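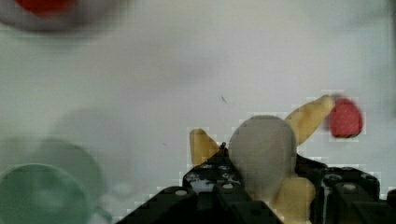

Plivanau Robotics, Manipulation Team

I got to the Plivanau open day at half past nine on a gray February morning, and there was already a line for coffee and a longer one for the robots. I picked the robots. (The coffee ran out by ten, so I paid for that choice later.)

My guide was Mererid Kemeys, who runs the manipulation team and talks as fast as I do. Her group works on grasping, meaning they spend their days getting a machine to pick up stuff, hold on to it and put it down where it belongs. She walked me straight past the big industrial arm by the door — "that one's for the school groups" — and over to a white tabletop at the back with two black fingers hovering over it.

I loved those fingers right away! They're dark and angular, with little round mounting holes and a few scuffs, like a tool that has been dropped in a driveway. When I looked at the monitor showing the view from the gripper's own camera, it had hold of a rounded gray thing with soft-looking yellow pieces sticking out all around it, and one long yellow bit curving off like a banana. Elsewhere on the table were a gray container with something red and a pale green round thing that was mostly out of view.

"Soft shapes are where it gets interesting," Kemeys told me. A metal block has one outline all day long. Something squashy changes the second you squeeze it, so the software has to keep guessing where the edges went.

The team calls that software Flunent, and it learns from people. Someone steers the arm by hand through a pickup, the system records the whole thing, and then they do it again. And again. Mulugeta Wako, who did a lot of the steering over the winter, told me they have 3000 recordings so far, and that 700 of them are his. I asked if he dreams about it. He said only about the misses.

Then he let me try. You hold a pair of handles, the arm follows your wrists, and every bit of confidence you had drains out through your shoes. My kid is better at the claw machine at the bowling alley than I was at this. I overshot, I came in sideways, I apologized to the robot out loud. Wako just kept saying "slower" until I finally listened.

Kemeys wants to move on to packed kitchen drawers next, and she's hoping to have that running by the summer open day. I've already asked for another turn on the handles.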